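Chapter 9
Folding as a Service: The Pradix Kit

A robot that can weld a car door may still be stumped by a T-shirt. Cloth has no fixed shape, and every grab changes it. That makes the Pradix kit from Teuber such a fun product to study – it takes on one of the hardest household jobs with two fingers per hand.
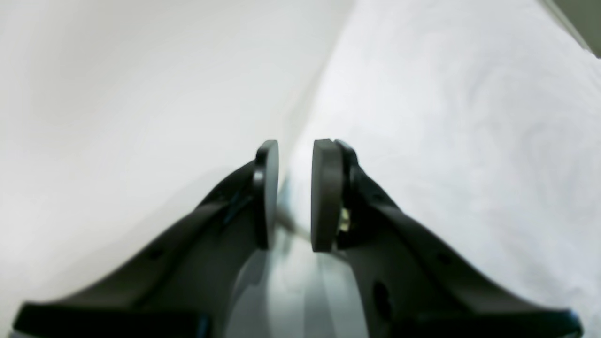

The kit sells for $3000 and comes with grippers, wrist cameras and folding software. We'll treat it the way a buyer would, asking what it does well and where it still needs help. Picking up a single layer is a great place to start, and we'll spend a good while on it!
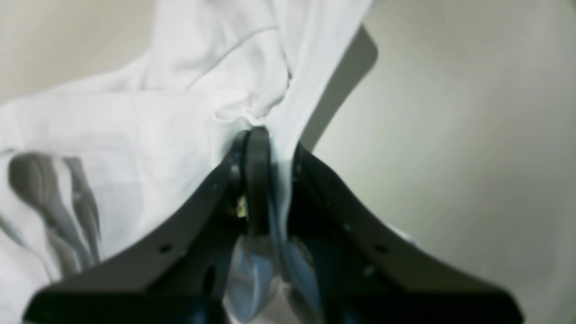 KEY TERMS
Pinch grasp: holding cloth between two fingertips.
Regrasp: letting go and taking hold again at a better spot. 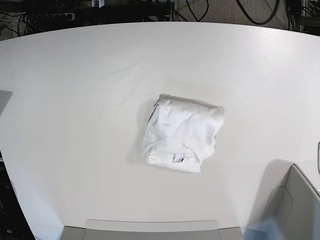
Why does a folding kit need a camera at the wrist?
An overhead view can lose the edge of the cloth behind the gripper. A wrist camera stays close to the fingertips.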